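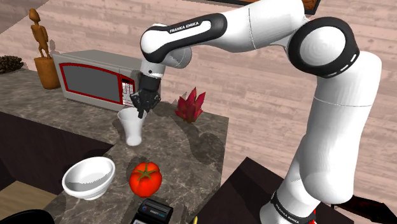

Galance: kitchen noise complaints, a data card

Galance holds 700 written complaints about appliance noise in rented apartments, copied from the Nukumum tenant board. Evow hosts the file. Virk did the first round of labels, and I redid 281 of them after finding "hum" and "buzz" used for the same fridge.

Columns: id, appliance, sound_word, hour, text 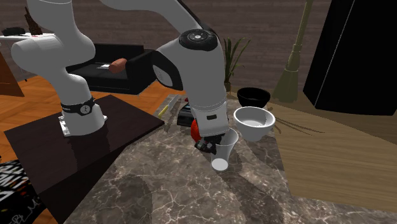
Page last changed: February

Known problems

The hour column is what the tenant typed. I would not trust it. People who write in at 2 a.m. are angry, and 54 rows have no hour at all.

No sound levels were measured. Anyone who tells you this set shows which appliances are loudest is guessing. It shows which ones people bother to write about.

An older version of this card said the labels were "high quality." I took that out. Two labelers never compared notes.

License: same as the board's, as far as I can tell. Ask before you sell anything built on it.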